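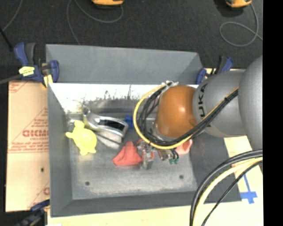 Small tips for bin picking software

Mask the walls first. Give the planner the inside of the bin as a closed box, and remove every point outside it before you segment. Clamps on the rim are easy to forget -- put them in the collision model too.

Shiny things make holes in the depth image. Take 2 exposures and merge them, then fill only the small gaps.

Model the cables as a fat cylinder around the wrist. It looks ugly in the viewer, but the planner stops choosing strange elbow poses near the wall.

Set the planning timeout to 2000 ms. If there is no path, go to the next grasp candidate. I keep 11 candidates per view.

Soft toys: close slowly and watch the finger width, not only the force. Steinar Bech showed me this in the Vandau workshop and I use it every day.

Save the log before you change a parameter. I still forget.

Related tips
Naming your frames in Vakham
Hand-eye calibration after lunch
Cleaning old Dusex logs

Contact: Katsuhiko Hosoda | Back to top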